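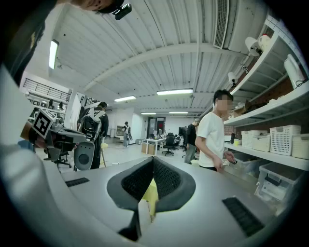 Chapter 2
Shared Rooms: Shelves, Bins and Floors

A workroom used by several people fills up quickly. Boxes arrive, cables are left out, and small items end up wherever there is a gap. This chapter looks at how such a room is kept in order, starting with open shelving and ending with the floor.

Open metal shelves suit a shared room. People can see what is stored without opening a door, and plastic bins keep small goods together. Leonie Trevaskis, who set up the stockroom at Vundcombe, put the bins used every day on a lower shelf and left cardboard boxes higher up. Her plan is given in full in Section 2.2.

Cloths are often overlooked. A cloth dropped on a shelf takes up more space than a folded one, and it hides whatever is under it. Before folding, lay it over a clear, flat area and find two corners that share an edge. A mat on the floor will do if the tables are full.
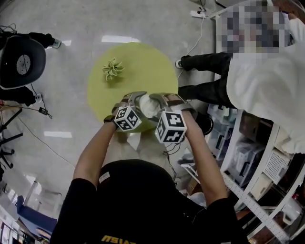
Figure 2.1 A crumpled white cloth held just above a round mat on the floor.

Floors come last in the daily routine. Check for power strips and cables first, then move anything that stands in a walkway. Corey Waaka's checklist on page 19 may be copied for use in class.

Key terms: open shelving, bin, walkway, daily routine

Before you read on, draw a plan of a room you share with other people. Mark where things are stored and where they tend to pile up. Keep the plan for the exercise at the end of the chapter.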